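Kamside bindery, bench notes, February, begun at 9 in the morning

Paste day again. I have been meaning to write up the wheat starch properly ever since Tala asked me how I cook mine and I found I couldn't tell her. So here goes, with apologies to whoever reads this later and wanted only the recipe.

I started with one part starch to five parts water and let it sit for 21 minutes before the heat went on. Ismael says he never bothers to soak, and his paste is perfectly good, so perhaps it's only habit with me. I stirred the whole time with the flat wooden spoon. It went cloudy, then thick all at once, the way it does, and then slowly more glassy. I took it off when it fell from the spoon in a ribbon and put it aside under a damp cloth to cool. Sieved it twice. The second pass caught almost nothing, but I like to see it come through smooth.

The Ellis ledger is the job waiting for it. The spine linings came away easily under a poultice, except for a stubborn patch near the tail where somebody long ago used animal glue with a very generous hand. I left that for tomorrow. Forcing it would lift the paper along with the glue, and I've done that once in my life and don't care to again. 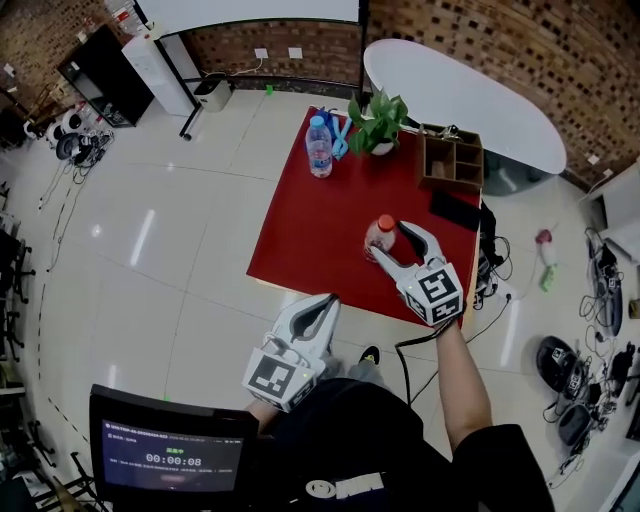 Thinning is where I go wrong most often, and I want to get my habits down on paper. For lining tissue I like the paste about as loose as cream, and I get there by adding water a little at a time and working it with the stiff brush, never all in one go. I used to pour from a jug, which is hopeless for small amounts. A clear plastic bottle like the one with the orange cap on the red tablecloth suits me much better, as I can see the level going down and stop in time. Write the word WATER on it, please, and the month it was filled. Today's batch took more than I expected, and I suspect I cooked it a shade too long.

I tried it on two offcuts of the lining tissue, one from the old Zusteo roll and one from the new. The old roll lay down beautifully. The new one cockled along one side, so either I had the grain wrong or I brushed it out too wet – will try again with the direction penciled on before cutting. Both are under boards and blotters on the end of the long bench. Please don't move the weights!

Still to do: change the blotters before lunch, ask Tala whether she wants half this batch, and order more tissue.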